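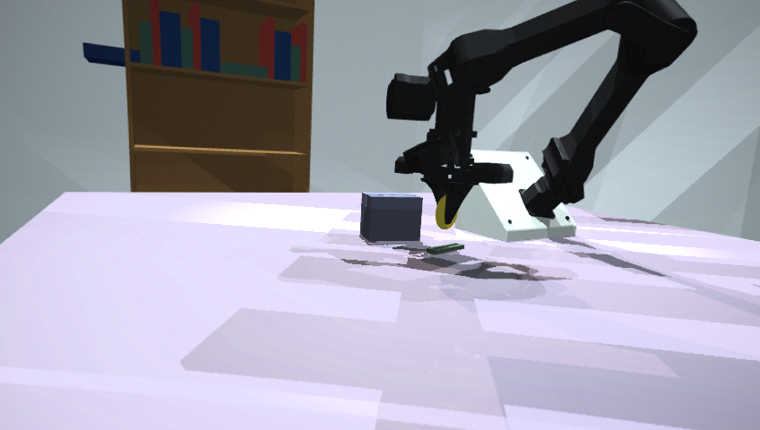
Prurnley Technical College Open Day, 15/05/2023

The college is a short walk from Prurnley station, past the bus garage. I got there a little after ten and signed in at the front desk, where they hand out a paper map and a sticker. The robotics course was on the second floor of the Latance building. The elevator was out of service, so everybody took the stairs.

The course has been running since February. It meets two evenings a week, and students work in teams of four. There are 6 teams this term. The fee is $435, or $890 if you take it together with the electronics course downstairs. A woman next to me asked if the fee covers software, and it does.

Most of the work is done in simulation. Each team gets the same virtual room with a table, an arm and a bookcase, and a few small blocks to pick up. The students write the program that moves the arm, run it, look at the log, and change it. The teacher said a team will go through a few hundred runs before its program is good enough to hand in. The big screen at the front showed one team's project, and the desks along the windows were open for visitors to try.

The first assignment is called Pimura. The arm has to reach a cube, close on it and set it down at a marked position. Students told me the reaching part takes them one evening and the closing part takes three weeks. One team had the height of the table wrong in their code for a long time and kept blaming the gripper.

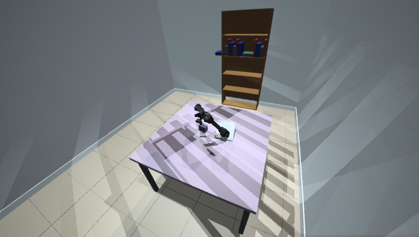
The second assignment, Shimada, uses the same skills with changes in the light. The teams have to make their programs work with stripes and heavy shadows across the table. A student at the second desk said her team's program did well in even light and then started going for the dark patches. They fixed part of it by training on more kinds of light. She was still not happy with the results when I talked to her.

I tried one of the visitor desks. You move the arm with the keyboard, one joint at a time, and it is slow going. I had roughly ten minutes and did not pick anything up. The boy after me did better.

There was a question period at eleven thirty in the room across the hall. Most of the questions were about math. You need algebra and some trigonometry, and there is a free refresher class in the evening. No programming experience is asked for, but the students I spoke to all said they were glad they had some.

Coffee was in the lobby. Sign-up forms for the fall term are at the front desk, and they can be mailed in.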